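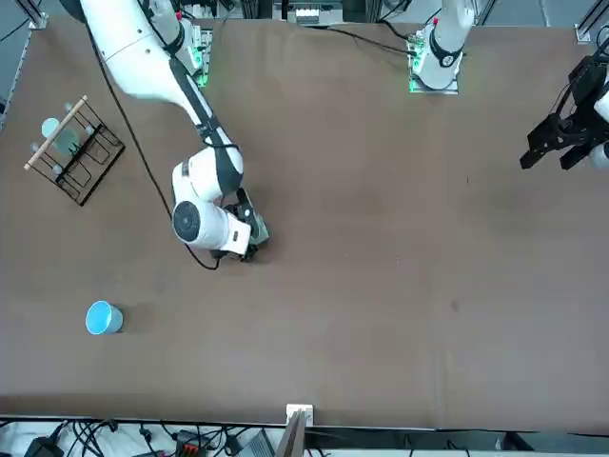 Nedero 2 bench with both arms on the far side of the table, wire rack and cups at left.

Call for participants: Nedero 2 trial sites

Avunent is looking for small workplaces and teaching labs to host a Nedero 2 kit this spring and tell us how it holds up in daily use. The trial starts in April and runs for 11 weeks. Applications are due by February 4, 2019.

Nedero 2 is a two-arm tabletop robot kit for light handling work: picking up a cup, hanging it on a rack, stacking it, setting it down somewhere else. The first version went to buyers who already had robot people on staff. The new one is meant for a place that has one or two handy employees and no robot people at all, and we want to find out how close we are to that before we set the final price and write the final manual.

What you get

The kit on loan for the full trial: two arms with mounting plates, two parallel grippers, wrist camera, controller, power units, cables, and a starter set of cups and a rack to practice on. The table is included. We deliver it, bolt the arms down and do the first power-up with you, and we come and get it at the end.

You also get one day of training at your site for up to four people, phone support during your working hours, and a payment of $4,000 when the final report is in. Sites that want to keep their kit afterward can buy it, and we will take $3,000 off the list price. There is no obligation to buy.

What we ask

Run the kit on at least three days of every week. The session can be short. We would sooner have a half hour on a normal workday than one long push at the end of the month.

Name one person as the lead user. This person keeps the trial log, takes our weekly call and is allowed to decide when the kit gets switched off. A second trained person should be able to cover for vacations and sick days.

Work through the task book in order. It has three parts. Part one is single pick and place with an open cup. Part two is the rack, both hanging a cup on a peg and taking it off again. Part three is stacking, with cups right side up and upside down. When you finish part three you can teach the arms a task of your own, and this is the section we are most curious about.

Write down what went wrong. The log form is one page. It asks for the task, the object, which arm, what happened and what you did about it. Dropped cups, missed pegs, cables that got in the way, a menu you couldn't find, a page of the manual that made no sense to you — all of it goes in. We can't use a log that only lists the good runs.

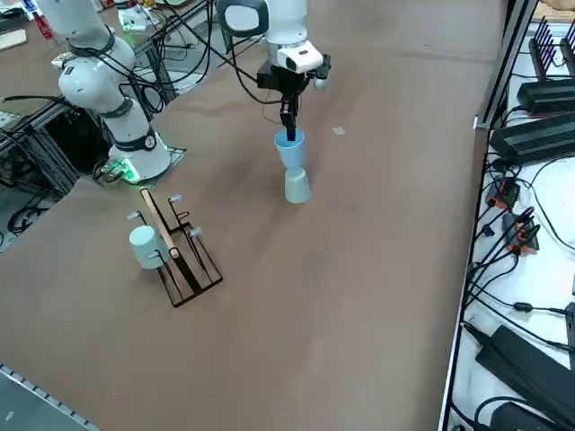

Cup work with Nedero 2: a light blue cup base to base with the paler one under it, and a cup hung on the rack.

Who should apply

We have room for a mixed group. Good candidates would be a coffee shop or small bakery with a back room, a community college or high school shop class, a packing room, an occupational therapy clinic, a repair shop, or a small test lab. We are open to others. You do not need anyone who can write code. Tasks are taught by moving the arm by hand and saving points along the way, and the software runs in a browser.

You do need:

A ground-floor room, or an elevator big enough for the table.
Two grounded wall outlets on separate circuits.
A level floor and enough clearance to walk along three sides of the table.
Wired internet, or a strong wireless signal where the kit will stand.
A door that closes. The kit should not be reachable by customers or small children when your lead user is out of the room.
A site within a half day's drive of Kavmont, so that we can reach you if something breaks.

Please don't apply if your plan is to put the kit into production for the length of the trial. The arms stop when they run into something, but they are slow compared with a person, and you will be frustrated if you are counting on them to keep up with a line.

About the arms, cups and rack

Applicants usually ask why the task book is so heavy on cups. Cups are cheap and most sites already have them, and the same few objects give you a range of jobs. Setting a cup on an open table is easy. Getting a handle or a rim onto a peg takes a good angle. Stacking two cups base to base needs a steady release. If your own work involves jars, sample pots, small boxes or bottles, say so on the application and we will look at whether the standard fingers will hold them. Replacement fingers are included in the kit, and swapping a pair takes a hex key and a little patience.

The two arms can be run one at a time. Most sites will want to leave one parked at the side while they learn the other, and the task book assumes this through the end of part two.

Video and privacy

The wrist camera records while a task is running. Recordings are kept on the controller and sent to us only when the lead user presses the send button. We ask for clips of failed runs. Please keep faces, screens and paperwork away from the table. We will not publish anything from your site without a signed release, and saying no to a release does not affect your payment.

How we choose

Applications are read by Kumaresan Rao, who runs field trials at Avunent, and Vignesh Gowda from the Nedero product group. We will call every applicant on the short list and ask for a few photos of the room. After that comes a site visit of one hour. We check the floor, the outlets and the way in from the parking lot, and we talk with the person who would be lead user. If that person is not available, we will reschedule.

Sites that are not picked for April will be kept on a list for a later round unless they ask us to remove them.

How to apply

Send one or two pages covering the following:

Name and address of the workplace, and what you do there.
Who the lead user would be and what their regular job is.
The room you have in mind, with rough measurements.
One task you would like to teach the kit after part three, described the way you would explain it to a new employee.
Any weeks when you will be closed.

You can send it through the contact form under Field Trials, or drop a paper copy at our Mathew Street office in Kavmont during business hours. Mark it "Nedero 2 trial." Questions about the room or the wiring go to Vignesh Gowda. Questions about payment, insurance and the loan agreement go to Kumaresan Rao. A copy of the loan agreement can be requested before you apply.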